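4. What the scorebooks told us about the last five overs

4.1 Getting the books into shape

I'll start with the boring part, because it ate most of my summer. The Makowska Cup is a club T20 competition, and for most of its life it has been scored by hand, in pencil, by whoever had batted already or wasn't going to bowl. Halina Mazurek kept the books in her garage in Devstead and very kindly let me borrow the lot. After throwing out rained-off games and anything where the two scorers couldn't be made to agree, I had 70 complete matches to work with.

By "complete" I mean that I could rebuild both innings ball by ball. That turned out to be a fussier test than I expected! A scorebook will happily tell you that a bowler went for eleven in an over, but if the scorer has squeezed a wide and two leg byes into the same tiny box, you can stare at it for half an hour and still not know who was on strike. Rodel Lacson scored in this league for years and knows everybody's handwriting (including one man whose sevens and ones are the same mark), and he sorted out most of the hard cases. Where Rodel and I read a box differently, we went with the bowling column over the batting one, as the bowling column has to add up at the end of every over and people tend to check it.

I was interested in one question. When a team is chasing and the game is still alive with five overs left, does it do better by attacking right away, or by waiting for the last two? Everyone I've played with has an opinion on this, usually a loud one. Reshma Mokgethi's earlier write-up on the Fondlow evening league came down on the side of waiting, and I went in more or less expecting to agree with her.

4.2 What counts as "still alive"

I had to draw a line somewhere. A chase went into the study if the batting side had at least 3 wickets in hand at the start of the sixteenth over and the asking rate was one that some side in the books had managed at least once. I know the second half of that is a bit circular. I tried a fixed rate as well, and the picture came out much the same, though with fewer tight games in it.

I also left the toss out of it altogether. Captains in this league nearly always bowl first when they win it – the light at Devstead is poor by the end, but the dew makes the ball a bar of soap, and people here are far more scared of the soap. With so few sides choosing to bat, there wasn't much to compare.

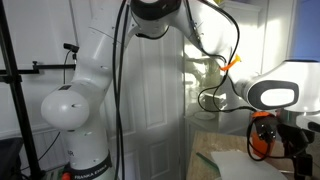
The other thing I had to settle was what "attacking" means when all you have is a row of pencil marks. A dot ball might be a wild swing that missed or a perfectly sensible block, and the book shows them both as a dot. So I used boundary attempts only where I could be fairly sure of them, meaning fours, sixes, and batters out caught. Catches are a rough stand-in, I admit. Plenty of people in this league get caught at mid-off while trying to push a single, and I have done it myself more often than I'd like to say. Remigiusz Szczepańska suggested leaving out catches behind the wicket, as those are mostly edges, and I took his advice. The books usually name the catcher, so once I knew who kept for each side this wasn't hard to do.

4.3 Early hitters and late hitters

With all that in place, I split the chases into two groups. Early hitters were sides that made more of these attempts in overs sixteen to eighteen, over for over, than in the final two. Late hitters were the rest. Figure 3 shows the running score for each group against the required line, with the early hitters drawn solid and the late hitters dashed.

What surprised me was how often the late hitters left themselves too much to do. They kept their wickets, all right. Side after side walked off with a set batter still in and a couple of decent hitters in their pads, watching. The early hitters lost wickets faster and looked a mess doing it (some of those sixteenth overs are painful to read), but the asking rate came down before the other side's best bowler came back on, and that seems to have mattered a lot.

That last point needs a bit more said about it. Captains in the Makowska Cup nearly always hold back an over or two from their best bowler for the finish. If you wait until the nineteenth to start swinging, you're swinging at the one person in the team you'd least like to face. The sides that went early were mostly going after the fourth and fifth bowlers, who in club cricket can be very friendly indeed.

Kazimiera Kaczorowski read a draft of this section and asked whether the early hitters were just better teams. Fair question! I went back and compared sides only with themselves, using teams that had done it both ways in different matches. The gap shrank but it didn't go away. I'd want a lot more games before I leaned on that, though, as some of the teams only appear a handful of times and one of them changed half its players between seasons.

4.4 Where this differs from the Fondlow results

Reshma and I have talked this over and I don't think either of us has made a mistake. The Fondlow ground has one very short side, and a decent hitter with the short boundary on his leg side can get twelve off almost any over he faces. Waiting costs you very little there. At Devstead the straight boundaries are long, the outfield is slow in August, and a ball hit well along the ground often stops for two. You need more overs to make up the same number of runs.

We also counted things differently. The Fondlow sheets were typed into Hullirix as the games went on, so Reshma had proper notes on which shots were played and where the ball went. I had pencil. If anybody has typed-up records from a bigger ground I would love to see them, as my guess is that the size of the outfield explains most of the gap between our two sets of results. I come back to outfields in Section 5, where I've used the groundskeeper's mowing diary to sort the Devstead matches into fast and slow evenings.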